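In September I visited the open day of the Remitz test center in Brunton. I work with packing machines, and my company wants to buy its first robot arms next year, so I went mostly to learn how other people write their safety rules.

The tour started at 9 in the morning. Our guide was Kilian Riedl, who is responsible for the rule book there. It has 69 rules, and he told us he would like it to be shorter. Each rule must have one owner and one test. If there is no test for it, it is taken out at the next review.

I liked most the part about simulation. At Remitz, a new gripper program may not go to the real cell before it has passed 300 simulated runs without a fault. After a change in the finger settings, the count begins again from zero. The group from Skuker asked if this is not too strict for a small change. Mr. Riedl answered that the small changes gave them the most trouble in the past.

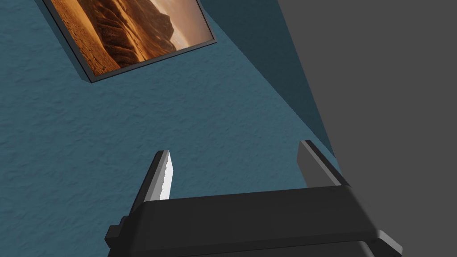

The camera views from the simulator are saved together with the log of each run, and the reviewer must be a different person from the programmer. I wrote this down with two lines under it, as in our plant in Sumirthorpe the same man does both.

There was also a longer talk about speed limits when a person is near the arm. It was difficult for me to follow, with many short names of standards, but I received the slides on paper.

Lunch was soup and bread. The parking is small, so it is better to come by train and walk the 900 meters from the station. I have asked for a copy of their change form, and Mr. Riedl promised to send it to me.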